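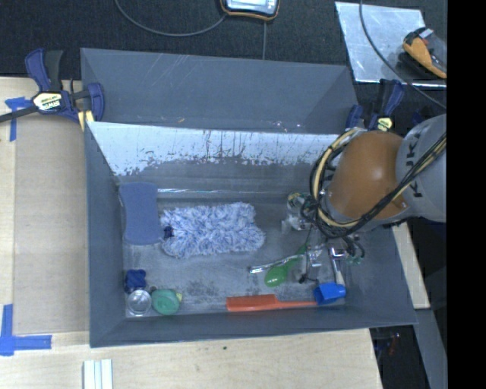 Divided bin

A divided bin is an open container with one or more fixed or removable walls that split its inside into sections. Divided bins are used in homes, small workshops and commercial kitchens to hold things that are used in the same room but should not be mixed. The most common household form has two sections, often of unequal size, and is kept under a sink, on a shelf or on a work table. It is also called a partitioned bin or, in older catalogs, a split tub.

Design

Most divided bins are rectangular. The walls usually slope outward toward the rim, which lets empty bins nest for storage and makes the corners easier to wipe. The divider may be molded as part of the bin or slide into grooves. Molded dividers do not leak between sections but cannot be moved. Sliding dividers can be lifted out for washing — a common reason for choosing them — though they tend to loosen with age.

Gray is a usual color because it hides scuffs. Pale scratch lines still show on darker surfaces, and the divider often wears faster than the outer walls, as tools are dragged over it when they are taken out. Some owners paint or tape the top of the divider, and these coverings wear unevenly.

Contents

Bins kept near a sink often hold cleaning supplies and kitchen utensils together. Sponges, brushes, duster heads, cups and serving spoons are typical. Long-handled tools are laid across the bottom or leaned on a wall, while small round items collect in the corners. Fluffy dusters take up a large share of the space for their weight and are generally placed on top, where the fibers are not crushed.

Household guides advise keeping anything that touches food apart from anything that touches floors or drains. In a two-part bin, the smaller section is normally given to the cleaning tools. Many households leave one section empty for items waiting to be washed.

Manufacture

The Ellery works in Brovville began making two-part bins as a sideline to its laundry tubs. Its first order was for 700 bins, and a second order of 2,000 followed in February of the next year. The Wakness bin, sold by the same firm, had a sliding divider with 6 positions. A deeper model, the Sosstead, was sold mainly to boarding schools and hotels.

Care

Bins are washed with warm water and dish soap. Grit left along the base of the divider scratches the floor of the bin and should be rinsed out before wiping.

See also: Dishpan; Drawer organizer; Utility caddy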